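Village Halls > Running Your Building > Workshop Tips

13 June 2025
By Anjani Sutanto

Filed under: Play Areas, Grants, Upkeep

Looking after a grant-funded play area

Plamatberg opened its play area in March with a grant that paid for the equipment, the surfacing and the fence. It did not pay for upkeep, and few grants do. These tips come from the first few months there and from the older site at Treretti.

Keep the paperwork in one binder. Put in the grant letter, the installer's manual, the warranty and every receipt. Funders can ask to see receipts long after the ribbon is cut. Plamatberg keeps a scanned copy as well, on a drive that two people can open.

Walk the site once a week. Look for broken glass, loose bolts, frayed rope and anything sharp at child height. Write down the date and what you found, even if you found nothing. A cheap notebook works. Akinyi Swai, who does the Plamatberg check, starts at the gate and goes clockwise so she doesn't skip the spring rocker at the back.

Rake loose surfacing back under the swings. Bark and wood chip get kicked away from the places where children land. Mark the correct depth on the swing posts with paint so that anyone with a rake can see when it's low. Treretti spent $3375 on new bark in one go after letting it thin out. Topping up a little each season is easier on the budget.

Wash rubber tiles with a stiff broom, warm water and a little dish soap. Don't use a pressure washer up close — it can lift the edges. Moss comes back fastest in shade, so do those tiles first.

Check the gate. It should close by itself without slamming on fingers. If it sticks, clean the hinge before you adjust the spring, and follow the maker's instructions on oil. Some closers don't want any.

Clean plastic tables and seats on both sides. Turn them over and brush out the underside, where grit and spider webs collect. Baking soda on a damp cloth takes off most scuffs. Rinse well and let them dry before you stack them.

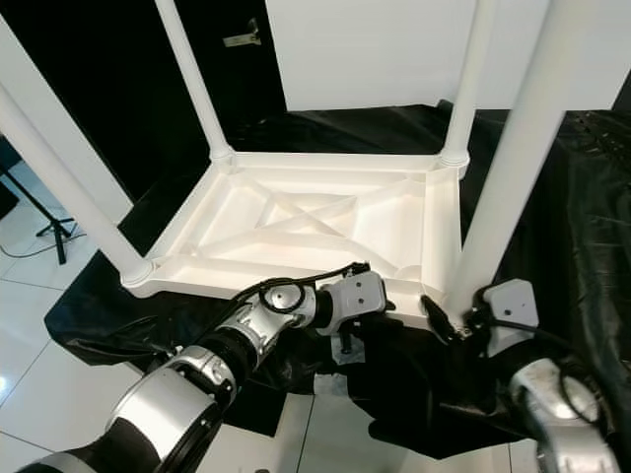

Photo: Charoen Ratanaporn

Store spare bolts and caps in a labeled jar with the special wrench that came with the equipment. Order spare caps early. Sriwong needed five and had a long wait for them.

Put up a sign with a phone number for reporting damage. Use a number that someone answers, and change the sign when that person changes.

Set money aside. Treretti now puts $1000 a year into a separate account for repairs, and leaves it alone unless something on the weekly sheet calls for it.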